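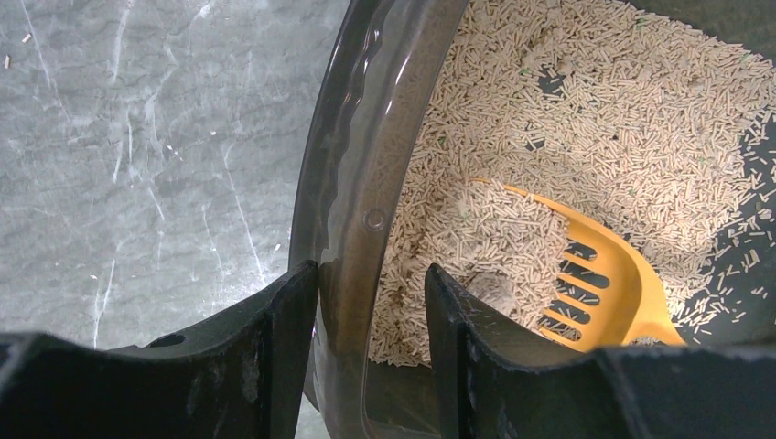

Notice Regarding the Change of Litter in This Household

Effective 07/01/2025, the cat of this household, Olico, is provided with pellet litter in place of the clay product used since his adoption. Several readers wrote after the last post to ask how the change was carried out, and the present entry is intended to answer them together.

The decision was made on practical grounds. Clay dust had been settling on the lower shelves of the hall bookcase, and the bags had become difficult to carry up from the street. My sister-in-law, Teresa Rutkowska, had changed to pellets the previous October and recommended them on both counts. The box itself was retained. It is the dark gray one with the curved rim, and Olico has never objected to it.

The transition was conducted over 7 days. On the first evening a thin layer of pellets was spread over the existing clay. The proportion was increased each evening until the clay had been used up, at which point the box was emptied, washed with dish soap, dried with an old towel, and filled with pellets alone. Olico inspected the result at length and then made use of it. During the middle of the week he declined to enter the box for most of one morning, and a little of the old litter was added back. No further difficulty arose.

A deep fill is now kept. The first fill was too shallow, and the pellets were pushed to one side within a day, leaving the bottom of the box bare. The label calls for less than I now use. Readers with smaller cats may find that the label is correct.

With respect to the floor, the following can be reported. Clay was carried as far as the kitchen and was felt underfoot long before it was seen. Pellets also leave the box, but they are pale and lie plainly against the gray marbled floor, where a stray one can be picked up by hand. They do roll. Those that reach the baseboard are collected on Saturday with the narrow attachment of the vacuum cleaner. A mat was tried for 2 weeks and withdrawn, as Olico preferred to sleep on it.

The current routine is as follows. The box is scooped in the morning before coffee and again after supper. The level is topped up as needed. The rim is wiped with a damp cloth whenever the box is scooped, including the underside of the lip, an area I had neglected for longer than I care to record. A scoop with wider slots was required — the old one held on to the clean pellets along with everything else — and was purchased at Adamczyk, the hardware store on the Tidstead road.

One matter remains open. Teresa Borkowska, who looks after Olico when I travel, considers the smell of the new litter to be that of boiled rice and does not care for it. I find it mild. She has asked that a window be left open during her visits, and this has been agreed to.

Questions concerning storage of the unopened bags will be taken up in a later entry, once the closet has been cleared.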